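Gripper comparison – FAQ

Last touched in December. Questions are mostly ones that came in by email, in no real order. If yours isn't in the list, write to Teodor Lindqvist and it'll probably end up on the page.

What are you comparing?

Two grippers, same arm, same controller. The Gamora is the two-finger one with hard tips. The Gemora is the softer one with the rubber pads. Yes, the names. Different makers, no relation. We write GAM and GEM in the logs and still mix them up.

Which arm?

The Forsberg, for everything on this page. We did start on the Pletov and dropped it – fine arm, but the wrist wouldn't tilt far enough to get into a bag without the forearm hitting the table. None of the Pletov runs are in the numbers.

How many runs so far?

393 logged attempts. That includes the warm-up set of 60, which we used to set grip force and wouldn't trust for anything else. Take those out before you work out any percentages.

What counts as an attempt?

Arm leaves home position, arm comes back. Whatever happens in between is one attempt. If someone hits the stop button it's logged as "stopped" and doesn't count as a fail or a pass.

What counts as a pass?

Item out of the bag, held, moved to the drop spot, let go on purpose. All of that. Dropping it halfway is a fail even if it lands in the right place (it did once, long argument, still a fail).

Why bags?

Boxes were too easy. Both grippers did well out of a box and there was nothing to write up. A cloth bag moves when you touch it, the opening changes shape, the fingers catch on the lining. That's where you start seeing a difference between the two.

Does the bag get held open?

No. No clips, no frame, no weights. We unzip it, lay it down and leave it. If it closes up during a run then it closes up.

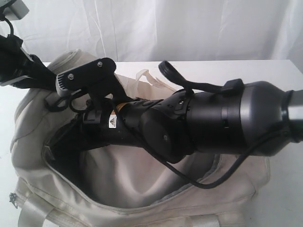 Arm over the open bag, wrist angled down. Note the slack in the cable.

Is the cable slack deliberate?

Sort of. Pull it tight and you lose the last bit of wrist turn, leave it too long and it can drag on the fabric. We keep a loop below the big joint and check it before each set. If you copy the setup, move the wrist through its whole range by hand first, power off, and watch the cable not the gripper.

Can I tie it to the arm all the way along?

You can. We tried it with ties and the plug worked loose at the gripper end. Leave some free lenght either side of any joint that bends.

Why the white cloth and white table?

Contrast. Dark arm, pale everything else, easier to see what it's doing when you go back through the footage. Downside – a pale bag on a pale table is hard work for the depth camera. It lost the rim of the bag quite often. We have a darker bag on the list for next time.

Do the creases in the cloth matter?

Not that we could see. We ironed it for one set and results were the same, so nobody irons it now.

Which gripper is better then?

Depends what's in the bag. Hard small things (keys, a torch, a tape measure): Gamora, clearly. Soft things, socks and gloves and so on: Gemora, but by less than we expected. Anything flat against the lining: both bad. The Gamora tends to pinch the lining along with the item and lift the whole bag. The Gemora slides off.

Did either one damage the bag?

The Gamora left pinch marks in the lining. No holes. Zips are the bigger worry, a finger can snag on the teeth coming out. Come out straight up, don't drag sideways over the rim.

How do you swap grippers?

Arm to the park position, power off at the controller, unplug the gripper cable, undo the bolts, swap, do it all backwards. Then set the tool weight in the controller. People forget the tool weight. The arm will still move but it sags a little and every pick comes in low.

Do I need to recalibrate after a swap?

Yes, every time. Two touch points on the table and one in the air. If you skip it don't send us the data please.

What speed do you run at?

60 per cent of the controller's maximum outside the bag. Slower inside, and that part we change by item, so look in the settings column and don't go by this page.

Same controller settings for both grippers?

Same motion settings, yes. Grip force is different, has to be, the pads need more squeeze to hold anything. Each one got tuned on the warm-up set and then left alone.

Is a person driving it or does it run by itself?

Both, depends on the set. Column F in the sheet says "hand" or "auto". Don't pool them – hand driven passes are a good bit higher for both grippers and you'll get a nonsense average.

Can I stand next to it while it runs?

Not inside the taped line, no. Stickers on the arm mean what they say. Stop button within reach of whoever is running the set, and hands stay out of the bag until the arm is parked. Parked, not just paused.

Can I bring my own bag?

Please do. Any size that sits on the table without hanging over. Wide opening is better. No mesh, the fingers go through it and then you're there with scissors.

Can I bring my own gripper?

Ask first. It has to fit the Forsberg plate or you need to bring an adapter. We lost an afternoon to someone's adapter with the wrong bolt spacing and don't fancy another one.

Where is the data?

Shared folder, link goes out when you email. Sheet plus the footage. Some of the early clips are missing sound, doesn't matter for anything.

Can I use the results?

Yes, just say which gripper and which arm, and whether it was hand or auto. And check you've got the names the right way round, GAM hard tips, GEM pads. One write-up already has them swopped.

What's next?

The darker bag. A second camera lower down so we can see into the opening from the side. Maybe the Pletov again if we can get it on a taller mount, no promises on when.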